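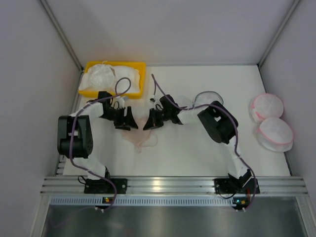 Cuidado da roupa > Lavagem de peças delicadas

Saco de rede com fecho Wirby, branco

Marca: Wirby
Distribuição: Lultton
Preço: 18 €
Disponibilidade: em stock

O saco de lavagem Wirby destina-se a roupa fina que vai à máquina com o resto da carga: blusas transparentes, lenços, camisas de noite, roupa interior com renda, collants. A peça fica fechada dentro da rede e não se enrola nas pernas das calças nem prende nos colchetes e botões das outras. A água e o detergente passam pelas aberturas da malha, por isso não é preciso aumentar a dose nem escolher um programa mais longo.

A rede é branca e translúcida, com aberturas pequenas e arredondadas em padrão de favo. Vê-se a cor do que está lá dentro sem abrir o saco, o que ajuda quando há vários em uso e se procura uma peça em particular. O fecho é azul-acinzentado, com a fita lisa da mesma cor.

Tamanhos

O modelo existe em 3 tamanhos: pequeno, médio e grande. O pequeno chega para roupa interior e meias. O médio serve para uma blusa ou um lenço grande. O grande leva uma camisola fina ou um vestido leve dobrado. O preço indicado é o do tamanho médio; os restantes aparecem ao selecionar a opção. Se a peça só entra calcada, deve escolher-se o tamanho acima, porque o tecido precisa de espaço para se mover durante a lavagem.

Carga recomendada por saco médio: até 200 g de roupa seca. Acima desse peso a roupa continua protegida, mas a parte do meio fica mal enxaguada e sai mais vincada.

Como preparar a peça

Feche os botões e os colchetes da peça. Vire do avesso o que tiver aplicações ou bordado. Dobre o tecido ao meio e depois outra vez, sem apertar, até ficar um pouco mais estreito do que a abertura. Pouse o saco numa superfície lisa com o fecho virado para cima, abra-o até ao fim e introduza primeiro o lado da dobra. Convém segurar a borda da rede com uma mão e empurrar o tecido com a outra.

Antes de correr o fecho, passe o dedo por dentro ao longo dos dentes. Os tecidos transparentes e os forros soltos são os que mais facilmente ficam trilhados. Se isso acontecer, não force: volte o cursor atrás devagar, com a fita esticada, e afaste o tecido para o interior.

Nas peças de cor, lave à parte da primeira vez. O saco não impede a passagem de tinta para a restante roupa, e a própria rede branca pode ficar manchada. Um saco tingido continua a servir para peças da mesma cor.

Lavagem à mão e espera

Quem lava à mão pode usar o saco na mesma. A peça fica de molho numa taça ou bacia já dentro da rede, levanta-se tudo junto e deixa-se escorrer, sem pegar no tecido molhado pelos ombros ou pelas alças. É útil sobretudo nas malhas finas, que esticam com o peso da água. Para o molho, basta um recipiente onde o saco caiba sem ficar dobrado sobre si.

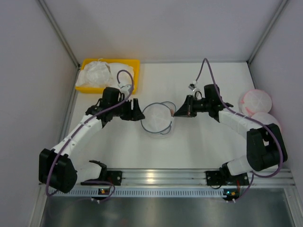

O tempo de molho depende do tecido e deve seguir a etiqueta da peça. Mude a água até deixar de fazer espuma e pressione o saco com a palma da mão aberta. Não o torça. A torção marca as fibras finas e puxa a costura do fecho, que é a zona mais solicitada do artigo.

Também há quem use o saco à espera da lavagem, pendurado ou num tabuleiro ao lado da máquina, e vá juntando as peças delicadas à medida que aparecem. Nesse caso deixe o fecho aberto se a roupa estiver húmida.

Secagem

Retire a roupa assim que o programa terminar. Os vincos formam-se nas dobras e, se a peça ficar fechada algumas horas, são difíceis de tirar sem ferro. Estenda o saco vazio, aberto, preso pela borda oposta ao fecho. Não vai à máquina de secar nem deve ser passado a ferro.
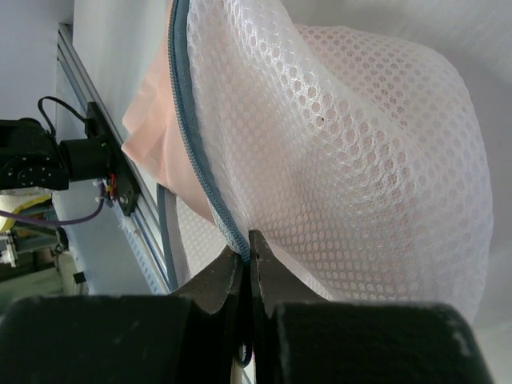

Saco Wirby em rede branca com fecho azul-acinzentado e tecido cor de pêssego, em parte no interior.

Manutenção do saco

De vez em quando vire o saco do avesso e sacuda-o sobre o caixote. O cotão acumula-se nos cantos e junto à extremidade do fecho. Se o cursor começar a correr mal, lave a fita com uma escova macia e água morna com sabão. Não use óleo, que passa para a roupa.

Verifique a rede contra a luz. Uma malha partida pode ser fechada com uns pontos de linha fina, mas um rasgão junto ao fecho obriga à substituição do saco. Não deixe de o fazer antes de lavar roupa com fitas ou alças, que saem pelo buraco e ficam presas no tambor.

Não recomendado para

Soutiens com aro grande, que pedem um saco com armação. O saco de armação Nukar, na mesma categoria, é mais indicado.
Roupa com velcro. Os ganchos agarram-se à rede.
Sapatos e chinelos.
Peças com pelo de animal em quantidade, que devem ser escovadas primeiro.

Características

Artigo: saco de lavagem com fecho
Cor: rede branca, fecho azul-acinzentado
Tamanhos: pequeno, médio, grande
Carga do tamanho médio: 200 g
Lavagem: programa delicado, conforme a etiqueta da roupa
Máquina de secar: não
Garantia: 2 anos, contra defeitos de costura e de fecho

Conteúdo da embalagem

Um saco no tamanho escolhido e um folheto com instruções de lavagem. A roupa e os recipientes das fotografias não estão incluídos.

Opinião de cliente

Pascal Schwerdtfeger, 9/2/22
Tamanho comprado: médio
Comprei para lavar as blusas finas da minha mulher, que até aqui iam sempre à mão. O fecho corre bem e a rede não largou fios. Da primeira vez meti duas peças e saíram bastante amarrotadas, agora ponho só uma. Teria preferido uma argola para pendurar, porque com molas fica a marca na rede.

Envio e devoluções

As encomendas com artigos Wirby saem do armazém da Lultton. Quando a encomenda inclui também produtos Kröger, pode seguir em volumes separados, sem custo adicional para o cliente. O tamanho grande esteve esgotado até abril e voltou entretanto a estar disponível.

Por razões de higiene, só se aceitam devoluções de sacos por usar e com a etiqueta ainda presa. Em caso de defeito no fecho, envie o pedido pelo formulário de apoio, com o número da encomenda e uma fotografia da zona afetada. A troca é feita pelo mesmo tamanho.

Na mesma categoria

Saco de armação Nukar
Detergente líquido para tecidos finos Kröger
Estendal de mesa Lultton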